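Print this page | E-mail this page
Filed under: Operator Guides > Teaching by Demonstration > Remote Control

Section 8. Recording a Demonstration in a Simulated Room

Use this section when you teach a task in the Grukby simulator with the hand controller. To teach by moving the physical arm, go to Section 2.

Before you start

The controller must be paired and charged. Load the room before you put on the wrist strap, as the strap wakes the controller and the view may jump.

1. Open Grukby and choose Rooms > Clanmont. Pick a living room layout from the list.

2. Wait for the loading bar to close. Parts of the room may look soft or blocky at the default render setting. This does not affect the recording.

3. Choose Task > New and type a short instruction, such as "take the item from the armchair to the chest of drawers." Write it the way a person would say it.

4. Set the recording rate to 28 steps per second.

5. Press and hold the side button to take control. The status light turns green.

6. Drive to the object first, then reach. Keep your hand movements slow and even. If you need to rest your arm, release the side button – the robot holds its position and the recording pauses.

CAUTION: Do not press the side button again until your hand is back near where you let go. A large offset makes the arm move suddenly and spoils the demonstration.

7. Place the object, open the gripper fully and back away before you stop.

8. Press Stop, then Keep or Discard.

Note: A single demonstration may not run past 145 seconds. Grukby stops the recording at that point and marks it Incomplete.

Choosing a start view

Before step 5, use the left stick to turn the view until both the pick-up point and the put-down point are visible. Check the floor between them as well. In the layout below, the armchair seat is the pick-up point and the top of the chest is the put-down point.

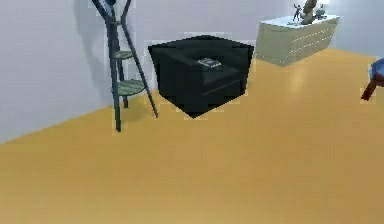

Figure 8-2. Start view, Clanmont living room. Object on the armchair seat; free space at the right of the chest top.

Aim for the free part of the chest top. If the robot touches one of the ornaments, discard the recording and reset the room with Task > Reset.

Note: Furniture at the side of the view may be only partly shown. Turn toward it once before you drive past – the blue chair at the right is easy to clip on a wide turn.

When you have kept all your demonstrations, choose File > Send to Sopacua. Training does not begin until the upload shows Complete.

Print this page | E-mail this page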